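Cavent Laundry Handling Project
Progress report to the Keskinen Fund, second half-year
Submitted 2019-12-30 by Aino Lahtinen, project lead, Flenthorpe workshop

1. Summary

The main event of this period was the open day at Flenthorpe, which was a condition of the second payment. It went ahead as planned and drew 18 visitors from 11 organizations, mostly hospital laundries and care homes, plus Jocelyn Poirier from the Astgate office. The folding cell ran for both the morning and afternoon sessions. Spending on the day came to 3853 euros against the visitor budget line. Receipts are with Tiina Lehtinen.

2. Preparation

Ville Ojala rebuilt the hose routing on both arms in the weeks before the visit. The old clips kept slipping at the elbow and we lost test time to it. Valtteri Harju wrote the short talk and the handout. We had intended to show towels and garments in the same session, but the towel program was not ready and we took it off the schedule.

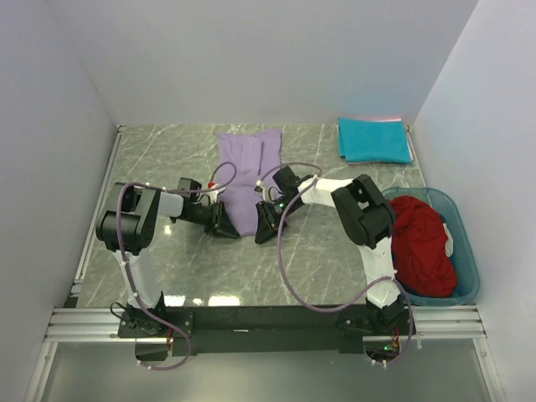 The demonstration was built around garments, as agreed at the last review. Each session started with a talk of 10 minutes, then Ville ran the cell and took questions while it worked. Visitors could stand at the front and follow a piece from the basket to the folded stack at the far right of the table. The purple garment got the most questions. With both grippers down at its narrow end, people could see how little space there is between the two fingertips, and a laundry manager asked what happens if they touch. Ville explained the stop limits and showed the setting on screen.

Picking from a full basket is still the weak point. In the afternoon the left arm had to be restarted once after a pick fault. Valtteri used the wait to go through the safety circuit, and the session finished late.

3. Comments from visitors

Most of the written comments were about speed. Several people said the cell is too slow for a main line but could be useful for residents' own clothes, where pieces are mixed and volumes are low. Two care homes asked about noise. We had no measurements to give them and have added this to the test plan.

Jocelyn asked for a cost estimate for a second cell. It will be sent separately.

4. Next period

Towel program finished and tested at Flenthorpe.
New picking routine for full baskets (Ville).
Noise measurements with both arms running.
Return visit by the Astgate office in March, date to be agreed.

No change to the total budget is requested. The hose work was charged to maintenance.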